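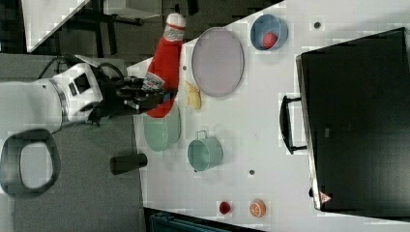

Section 5. Securing the load area before departure

The Basden load restraint kit must be fitted before a goods vehicle is moved under its own power. Drivers on routes where cargo theft or attack has been reported should complete every step with the vehicle inside a locked depot. Small articles carried in the cab are also covered by this section: an item such as a ketchup bottle lying on its side will roll under braking and must be stowed in the door locker.

1. Park on level ground, apply the parking brake and remove the key.

2. Fit the two Stoica rails to the floor sockets. Each rail locks with an audible click.

3. Pass the straps over the load and tighten them evenly. Do not exceed 3000 N on any single strap.

4. Close the rear doors and attach the numbered seal. Enter the seal number on form 369.

5. Switch on the alarm unit and wait 12 seconds for the green lamp - a red lamp means that a door is not fully shut.

CAUTION: Never release a strap while standing on the load side of the rail.

CAUTION: If the vehicle is stopped or threatened on the road, keep the doors locked and press the cab alert button. Do not leave the cab to protect the goods.

Note: Straps are to be replaced each March, whatever their condition. Replacement sets are ordered through the Sastari depot, for the attention of Nurhan Akgül.

Revised 2025-09-10. Approved by Tyson Zacharias, Zivmont Fleet Safety.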